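Prenville Residents' Forum
Board: Town Profile and Population
Topic: Population figure for the revised town profile

E. Owen (moderator)
Posted 2025-10-05
The text of the Prenville town profile is being revised. The present version gives a population of 1,628 and describes the town as lying on the east bank of the river. Members are invited to comment on both statements before the text is submitted to the town office.

rhungronow
The figure of 1,628 includes the Vetton district, which was joined to the town for census purposes only. Without Vetton, which has 339 residents, the total is lower. I request that the profile state the town proper and the district separately.

N_Landeg
I do not agree. Vetton residents vote in Prenville, pay for its water service and send their children to its school. A reader of the profile would expect them to be included. The single figure should stand.

Wing-yan Chung
With respect to location, the wording "east bank" is incomplete. The streets beyond Imhof Bridge are on the west bank and have been within the town limits for many years. I suggest "on both banks of the river, with the older streets to the east."

The section on households could also be shortened. It repeats the housing section almost word for word.
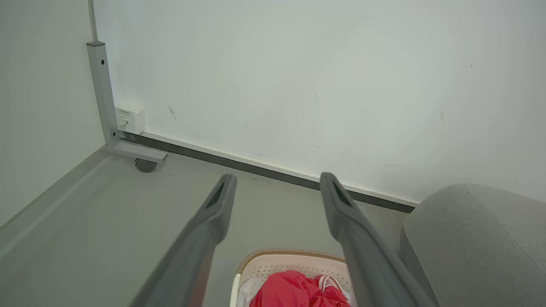

Laundry basket between two gripper fingers.

The paragraph on household size, in particular, has no source listed and should be removed unless one can be supplied.

rhungronow
I support the change concerning the west bank. On the population figure, I maintain my objection. Voting arrangements do not settle where a town ends.

lleucu.penry
Could the profile give the full figure first, followed by the Vetton figure in the same sentence? The library copy of the earlier profile did this, and I am not aware of any complaints.

N_Landeg
That would be acceptable to me, provided the full figure comes first.

E. Owen (moderator)
The draft will be amended to follow the suggestions of Ms. Penry and Ms. Chung. Mr. Gronow's objection will be attached in full. Members holding a source for household size are asked to post the title and page number in this topic.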